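首页 服务项目 价目表 门店 常见问题 联系我们

常见问题：衣物与床品洗护

最近更新：1月18日

本页整理了顾客向Nolness洗衣各门店咨询较多的问题，内容适用于Madthorpe店和Hamberg店。两店收费一致，营业时间不同，请以门店页面为准。企业和民宿批量送洗另有合同，条款与本页不同的，按合同执行。

一、下单与取送

怎样下单？
可以直接把衣物送到门店，也可以在网上填写取件单。填写时请写清楼栋、门牌和可以联系上的电话。小区需要登记的，请提前跟门岗说一声，取件员进不去的话会改约。

取件要收费吗？
单笔满36元免取送费，不满的收取送费8元。Hamberg店河对岸的几个小区暂时不在取送范围内，填写地址时系统会提示。

多久能取？
普通水洗衣物次日晚上可取。羊毛、真丝、羽绒和需要手工去渍的衣物要三到五天。被子、床垫套等大件一般四天，12月送洗量大，可能再延两天，届时门店会在收件时告知取件日期，写在小票上。

可以加急吗？
可以，中午以前收件，当天晚上交付，加收百分之五十。羽绒服、厚被子和皮具不接加急。

小票丢了怎么办？
报下单时留的手机号即可。用家人号码下的单，需要由对方在系统里确认一次。

二、洗涤

你们会把不同顾客的衣物混在一起洗吗？
水洗衣物按订单分袋，每个订单单独装筒。干洗按颜色和材质分批，同一批里会有不同顾客的衣物，每件都有编号布条。介意混批的，下单时可以选单独干洗，按整筒计价。

水洗标上写着“只可干洗”，能不能水洗？
我们按水洗标操作。顾客坚持水洗的，需要在收件单上签字，缩水、变形、掉色不在赔付范围内。水洗标已经剪掉的衣物，由收件人员判断洗法，判断不了的会打电话问您。

深色和浅色要自己分开吗？
不用，进厂以后会分。如果有新买的牛仔裤、红色棉布或者手工染的布料，请单独放一个袋子，在袋子上写一句。

污渍都能洗掉吗？
不保证。油渍、汗渍、果汁在一周以内处理，多数能去除或者变淡。铁锈、染发剂、油漆、圆珠笔油墨，以及已经熨烫过的旧渍，去除的把握小。如果继续处理会伤布料，我们会停下来，原样退还，去渍费不收。

用什么洗涤剂？
普通水洗用无香型中性洗衣液，床单和毛巾用弱碱性洗衣粉。对某种成分过敏的，可以自带洗涤剂，请用原包装，倒在矿泉水瓶里的我们不收。婴儿衣物默认不加柔顺剂。

衣服洗完变皱，是不是没有熨？
按袋计价的水洗不含熨烫，烘干后折叠装袋。要熨烫请在下单时勾选，衬衫、裤子、连衣裙按件收费。亚麻衣物熨过以后放在袋里仍会起皱，建议取回当天挂起来。

三、床单、被套和被子

床单多久洗一次合适？
一般一到两周一次。夏天出汗多、家里有宠物上床的，一周一次比较好。枕套可以换得勤一些。

新床单要不要先洗？
要。新布上有浆料和浮色，用冷水洗一遍再用。纯棉的第一次下水会缩一点，买的时候尺寸正好卡着床垫的，洗过可能会紧。床笠尤其明显，选尺寸时请看床垫的厚度，不要只看长和宽。

浅色床单发黄怎么处理？
发黄多半是汗和皮脂积在纤维里。可以用氧漂粉加温水泡一个小时再机洗，水温不要超过水洗标上的数字。含氯漂白剂会让浅绿、浅灰这类染色布花掉，也会让棉布变脆。泡过一次颜色没有变化的，说明时间太久，再泡意义不大。

床单起球还能用吗？
能用。起球多见于含涤的混纺布，和摩擦有关。洗的时候翻面，不要跟带拉链、魔术贴的衣物一起洗。已经起的球可以用剃毛器处理，动作轻一些，布薄的地方容易剃破。

羽绒被可以水洗吗？
大部分可以，但家用洗衣机装不下，脱水也不均匀，绒会结团。我们用大筒水洗，低温烘干，中间取出来拍散。填充物为羽毛梗较多的被子，洗后可能有少量钻绒。

蚕丝被呢？
丝胎不能洗，只洗被壳。壳和胎缝在一起的，我们可以拆开，洗完再缝回去，拆缝费另计。丝胎请在阴凉通风的地方晾，不要暴晒。

你们卖床品吗？
Madthorpe店里有Tran系列床单和枕套，四件套售价983元，可以单买枕套。Tran系列只有纯棉款，颜色以店内现货为准，网上暂时不卖。拆封下过水的不退，尺寸不合适、未拆封的七天内可以换。

四、赔付

洗坏了怎么赔？
有购物凭证的，按购买价格和使用年限折算。没有凭证的，按该类衣物洗涤费的十倍赔付。单件赔付上限3000元，超过这个价值的衣物请在送洗前做保值登记，登记费按申报价格计算，写在收件单背面。

丢件怎么处理？
先在系统里查编号，三天内给答复。确认丢失的，赔付标准同上，洗涤费全退。

扣子掉了管不管？
收件时扣子完整、取件时缺失的，我们负责配同款或近似款。配不到的，整排更换，费用由我们出。收件时已经松动的会在单子上注明，您同意的话顺手钉牢，不收费。

取回后发现问题，多久以内可以提？
请在取件后三天内提出，保留编号布条，不要自行再洗。布条已经剪掉的，我们没有办法核对是哪一批。

衣物长期不取怎么办？
完工后免费保管三十天。之后按件收保管费，满半年仍联系不上的，门店有权处置。搬家、换号码的顾客请记得更新资料。

口袋里的东西会还给我吗？
收件时会掏口袋，找到的东西装小袋随单退回。纸巾、口红、笔没有掏干净造成的污染，由顾客承担。请在送洗前自己先检查一遍。

五、会员与付款

有会员卡吗？
有储值卡，两店通用。一次充值1351元的为年卡，包含全年的普通水洗折扣和四次被子清洗，从充值当天算起。年卡不能拆分给两个人用，家人报同一个手机号可以一起用。

储值卡能退吗？
可以，扣除已经使用的部分，按原价计算，余额原路退回。赠送的金额不退。

可以开发票吗？
可以，下单后在订单页面填写抬头，电子发票发到邮箱。充值和消费只能选一个时间开票，请不要重复申请。

六、在家收拾衣物和床铺

收回来的衣服先堆在床上，有没有关系？
干透的没有关系。没有完全干的衣服压在床单上，潮气会留在下面的床垫里，深色衣服还可能蹭色。摸着领口和口袋的夹层是凉的，多半还潮，再挂一会儿。

棉衬衫怎么折不容易皱？
从晾衣杆上取下来就折，不要团着放。扣好领口和中间一粒扣子，正面朝下铺平，两侧往中间折，袖子顺着下来，再从下摆往上折两次。抽屉里竖着放比叠放压得轻。用夹子晾的时候夹在下摆缝边的位置，夹在布面中间会留印子。

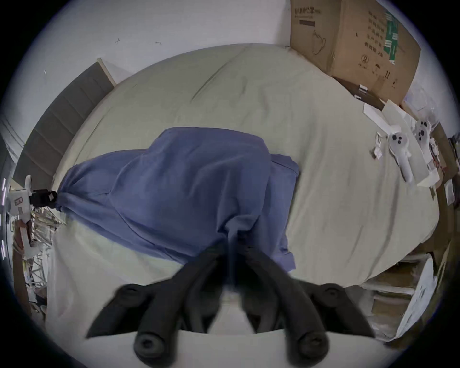
蓝色的衣物，浅灰绿色的床单。 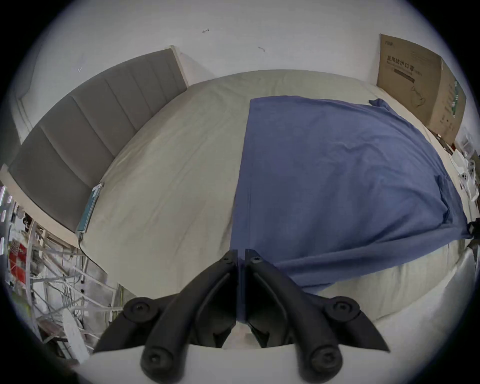 阅读时间：9分钟

留下的夹痕怎么去掉？
喷一点水，用手抻平，挂起来晾干。印子深的用蒸汽熨斗隔着布熨一下。针织衫不要抻，放平喷水，等它自己回来。

床单怎么铺得平？
先固定床头两个角，再拉床尾。没有松紧的平单，四角多留的布折进床垫下面，压住就不容易跑。老是滑的，可以在床垫和床单之间加一层棉质的床垫保护垫。

换季的被褥怎么收？
洗净晾透再装袋。棉被用布袋，透气一些。羽绒被不建议长期抽真空，绒压久了蓬不回来。袋子里放樟脑丸的，用纸包一层，不要直接贴着布。真丝和浅色羊绒放樟木条即可，隔一阵拿出来通一次风。

衣柜有霉味怎么办？
先把衣服全部拿出来，用干布擦柜子内壁，敞开门通风两天。已经有霉点的衣服不要放回去，单独装袋送洗，收件时告诉店员，我们会和其他订单隔开处理。

没有找到您的问题？
可以在订单页面留言，写上订单号，第二天中午以前回复。着急的直接打门店电话。价目调整以门店公告为准，本页内容随后更新。

相关页面：干洗与水洗的区别 | 民宿床品批量洗涤 | 保值登记说明 | 隐私条款

© Nolness洗衣 Madthorpe店 Hamberg店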